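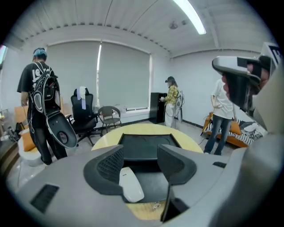 Temps de lecture : 4 min

3.2 Le centre et le bord : la table ronde dans les salles partagées

Dans la section précédente, nous avons traité les salles où le mobilier est aligné contre les murs. Nous passons maintenant aux salles du second groupe, dans lesquelles une table ronde est laissée au milieu du sol. Ce groupe comprend 19 salles du site de Clandametti. Nous y avons relevé 204 notes d'occupation, prises toujours en milieu de matinée ou vers 16 heures.

La question posée est simple : est-ce que la forme de la table change la place que les personnes choisissent quand elles travaillent debout ? La littérature sur le mobilier de réunion considère surtout la position assise. Elle dit peu de choses sur les moments où l'on se tient à distance du plateau, avec du matériel sur soi ou dans les mains, et où la table sert plutôt de repère que de support.

La salle Kurnum (figure 2) est celle que nous avons retenue pour la lecture détaillée. Son plateau est en bois clair, d'un ton jaune pâle, et porte en son centre un panneau carré de couleur sombre. Une armoire haute et noire est placée contre le mur. Pendant l'activité, une personne est debout sur le côté gauche de la salle, de dos, avec son sac à dos noir ; une autre se tient au fond, à côté de l'armoire, en chemise à carreaux jaune. Nous appelons cette disposition « en couronne ».

Figure 2. Salle Kurnum, activité en position debout. Table ronde à plateau clair et panneau central carré ; armoire noire au fond.

Trois remarques peuvent être faites sur cette disposition. La première concerne le contraste. Le carré sombre posé dans un cercle clair donne une orientation à un meuble qui, par sa forme, n'en possède pas. Les usagers interrogés au mois d'août ont souvent parlé du « côté » de la table, et ils désignaient alors un bord du carré. Dans les salles équipées d'un plateau uni (modèle Effiong), le même mot n'apparaît presque pas dans les entretiens.

La deuxième remarque porte sur l'armoire. Nous l'avions classée au départ comme simple rangement. Les notes nous ont obligés à corriger ce classement : un meuble haut et foncé, même fermé, fixe un point du mur, et les personnes s'arrêtent volontiers à côté. Ceci vaut pour sept salles du groupe. Dans les autres, les rangements sont bas et nous n'avons pas observé de préférence claire.

La troisième remarque est une réserve. Un sac à dos agrandit le corps vers l'arrière, et des câbles qui pendent demandent un passage plus large. Il serait donc imprudent d'attribuer à la seule table la distance que les personnes gardent. Le codage dans Tirex ne permettait pas de séparer ces deux effets, et nous avons préféré ne pas donner de mesure de distance dans le tableau 2.

Pour l'aménagement, nous retenons que la table ronde supporte bien un usage mixte, à condition que l'armoire ne soit pas posée dans l'axe de la porte. Cette condition n'est pas remplie partout à Clandametti. La section 3.3 reprend la question pour les salles à deux entrées, où la circulation est différente.

Commentaires

Ajayi, 16 h 10
Merci pour la partie sur le « côté ». Avez-vous demandé aux gens de dessiner la table de mémoire ? Je serais curieux de savoir s'ils dessinent le carré en premier.

lectrice_b
La réserve sur les sacs à dos aurait mérité sa propre section. Chez nous on les pose à l'entrée et les distances changent tout de suite.

P. M.
Le tableau 2 ne s'affiche pas sur téléphone.

À lire aussi
Rangements bas, rangements hauts : une typologie
Le modèle Effiong après deux ans d'usage
Bello Ajayi : Notes sur le codage des postures dans Tirex
Portes, axes et passages à Clandametti

Accueil | Numéros | Auteurs | Recherche | Haut de page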